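Open day at Pencombe, 08/01/2019

Got there late, parking full, tour already moving. Pencombe opens its workshop to the public twice a year and this was the summer one. The June date got rained out of people's heads, apparently, so today was packed.

The lead engineer gave me ten minutes between groups. Didn't sit down once. First question, why household stuff? Why not boxes on a belt like everybody else?

"Boxes are easy, boxes hold still," she said. "Cloth doesn't. You pick up a sock and it's a different shape every time."

So the project, Laseo, is all soft things. Socks, hats, towels, pillowcases. People do the picking up with a hand-held gripper, two fingers, and the recordings go to teach the robot arm later on. They have 4,000 recordings now and she wants a lot more. "Ask me what's enough and I'll change the subject," she said. Then she did change the subject, to lunch.

I asked about the fingers. Those come from Dervishi, a small shop that does molded parts, and they're on the 22nd version. The early ones were too slick, knits slid right out. Later ones were to grippy and wouldn't let go. She keeps the old ones in a coffee can.

Most of the sessions are done in ordinary homes, on real beds and real floors. "A lab bed is a lie," is how she put it. "Flat gray sheet, nothing on it. Who sleeps like that?" 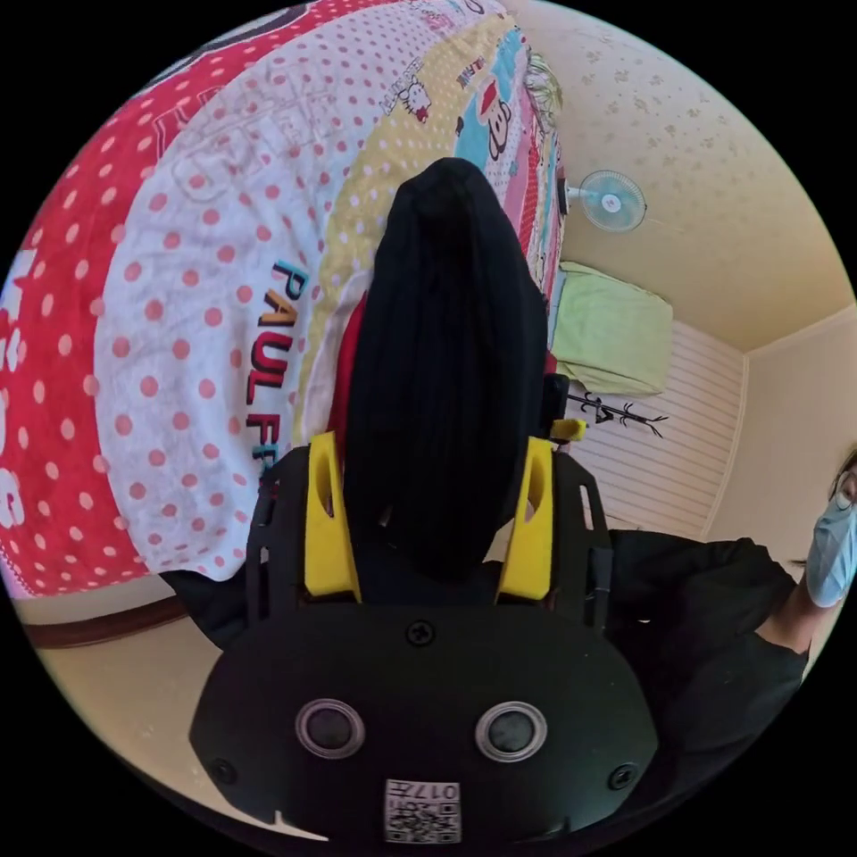
Plimeo had a different take, and said so out loud during the questions: patterned bedding is fine for training but a black sock on a black sheet is where these systems fall over, and had anyone tried it. She said yes. Badly, so far.

Had to run after her to the next bay for the rest. Visitors could try the gripper themselves there, line was long – kids mostly. Does it tire your arm out? "After an hour, sure. We switch people off before that." Switch them over, she corrected herself, laughing.

Price? Won't say. Date for the arm itself? Wont say that either. What she would say is that folding comes after picking up, and folding is "a whole other headache."

Next open day is in the winter. Go early, the lot is tiny.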